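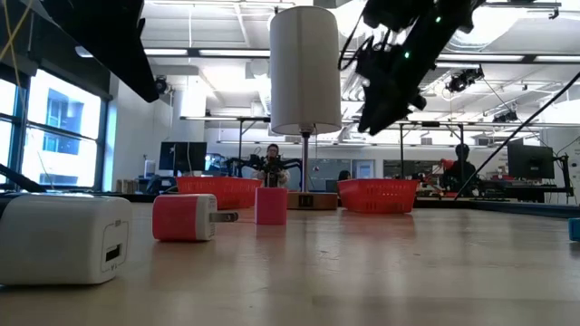
Page last changed: 5/17/21

Home Projects Reports Funding Contact
Minwood > Projects > Eradness > Progress reports

Eradness: tidying small things on a shared table
Second progress report to the Nikolaidis Fund

You asked for a plain account of what the money has done since December. We have spent £2,850, most of it on table time and very little on goods. The goods are ordinary: a lamp, red plastic baskets, USB chargers, a small pink cup and a few other odds and ends that collect on any shared surface.

The proposal said that a basket on each side of the lamp would be enough to keep the tabletop clear. We doubted that when we signed it and we still do. Baskets take things in quite readily. Whether anyone finds a charger again afterwards is a separate matter, and the proposal had no measure for it.

We completed 100 rounds of putting away. In 7 of them something was left out at the finish, usually a charger. Sutix called this a good result in its note to us. We would be slower to say so. The rounds were short, the same things came up over and over, and the lamp stayed in the middle throughout. A real table has post on it, and mugs, and somebody's lunch.

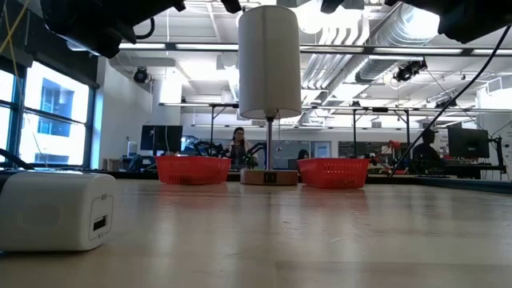

Would a bigger basket solve it?
We don't think so. A deeper one would hide the small things under the large ones, and the trouble with finding them would get worse.

The lamp deserves a few words, as it was added late and we objected. It splits the table and makes a person choose a side. That was supposed to encourage sorting by kind, with power things in one basket and the rest in the other. In practice the nearer basket tended to win. We tried a written rule for two sessions and dropped it when it made no difference we could see.

White chargers gave more bother than coloured ones. Our notes blame the pale wood, but they were written by people who already expected that answer, so please treat it as a guess.

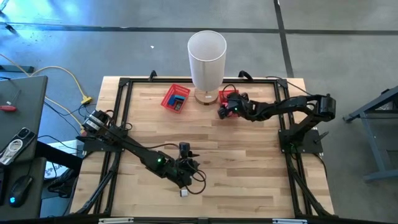

Lamp with a red basket on either side; a blue item in the left-hand one.

For the next period we propose fewer rounds and a wider mix of objects, plus a timed test of getting one named thing back out. We are not asking for more money yet. If the retrieval test goes badly we would sooner stop than buy a third basket, and we will send the figures to you and Sutix either way.

Still outstanding: the receipt for the lamp, and a decision on who keeps the baskets when Eradness closes.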